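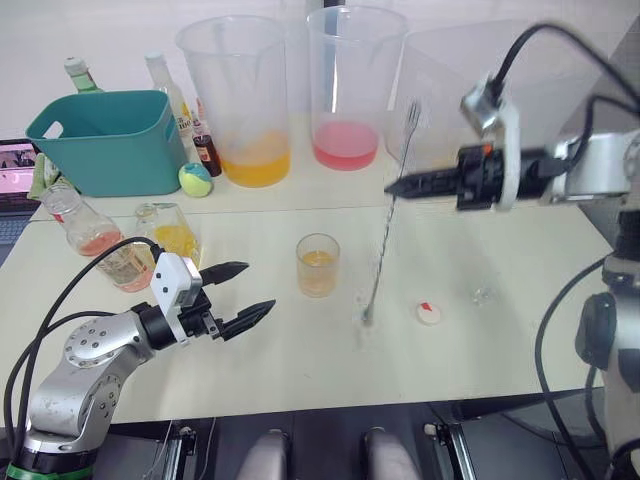
Figure 1. Two robot arms at a white table with drink-mixing supplies.

Kukura: seasonal markdown prices from online shops

Kukura is a table of listed prices for household goods sold through two online marketplaces, Lusell and Furtună, during their autumn sale. Each row is one product listing. A row gives the price shown before the sale, the price shown during it, and the "was" price printed beside the sale price. The table was put together to check how often the "was" price matches a price that shoppers were shown.

Contents

The table has 2,769 rows and is supplied as a comma-separated file, listings.csv. A second file, sellers.csv, holds one row for each of the 100 sellers whose listings were followed. The two files join on seller_key.

Columns in listings.csv

listing_key: text, unique within the file
seller_key: text, matches sellers.csv
market: lusell or furtuna (lower case, no accent)
category: text, from the shared category list
price_before: decimal, last price recorded before the sale opened
price_sale: decimal, lowest price recorded while the sale was open
price_was: decimal, the struck-through price on the sale page; blank if none was shown
delivery: decimal, cheapest standard delivery for a single item
stock_flag: in, low, out or unknown
note: free text, mostly blank

Prices are in the currency of the listing and have not been converted. Tax is included where the marketplace includes it. Voucher codes, loyalty points and multi-buy offers are left out of price_sale, even where the page gave them more room than the price itself.

Columns in sellers.csv

seller_key: text, unique within the file
market: as above
size_band: small, medium or large, as declared by the seller
joined_before: yes or no, whether the seller was trading at the previous year's sale
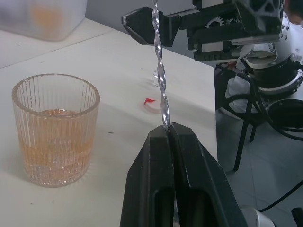

Figure 2. Twisted bar spoon held in a two-finger gripper.

Collection

Listings were chosen in September, before sale prices were announced. Sellers were drawn at random within size bands, and every listing in the chosen categories was then kept. Pages were read once each morning at 06:30 and stored as text. Zuweira Tsikata wrote the reader for Lusell and Rosaire Arsenault the one for Furtună. Both readers skip a page that fails to load and try again the following morning; a missed morning is not filled in.

Matching a listing from one day to the next relies on the marketplace's own item reference. Some sellers close a listing and open a new one when the sale begins. Where title, pack size and seller were all the same, the old and new listings were joined by hand and the note column says "relisted". Where any of these differed, the listing was dropped.

Cleaning

Seller names, shop addresses and customer reviews were removed. Keys were made with Ranilel and can't be turned back into marketplace references. Decimal commas were changed to points. Titles are not included, as several contained a trader's own name.

Rows where price_sale is higher than price_before have been kept. They were checked against the stored pages by Kekeli Akolgo and are correct as recorded.

Known problems

The stock_flag column is weak for Furtună, where "low" appears on some pages regardless of the season. Treat it as display text.

price_before is a single reading. A seller who raised a price shortly before the sale will look more generous than one who did not. Anyone working on price rises ahead of a sale needs the daily readings, which are held separately and sent on request.

Bundles are coded under the category of the dearest item. Kettles sold with toasters are therefore under kettles. 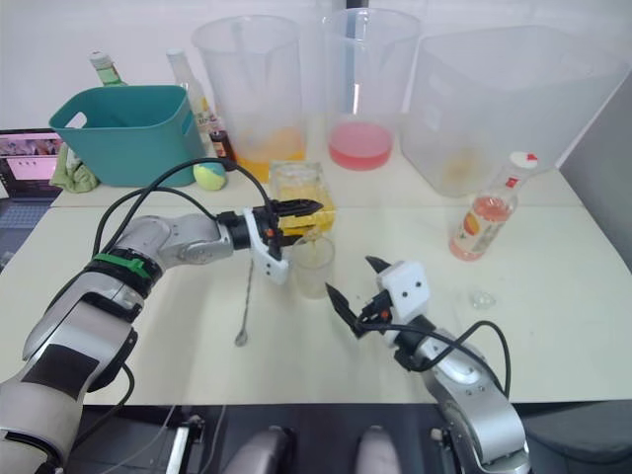 Using the files

Both files are UTF-8 with a header row. Read the keys as text; some begin with a zero and spreadsheet programs will strip it. Blank means not shown. A zero in the delivery column means free delivery.

Do not add up price_sale to estimate takings. The table holds no quantities sold.

Changes in version 2

- relisted items joined by hand
- delivery column added
- category list shared between both marketplaces
- duplicate sellers merged

Licence and contact

Free to use and share with credit to the Kukura price table. Corrections should quote the listing_key and go to Ffion Gape. Requests for the daily readings go to Dardo Urrutia.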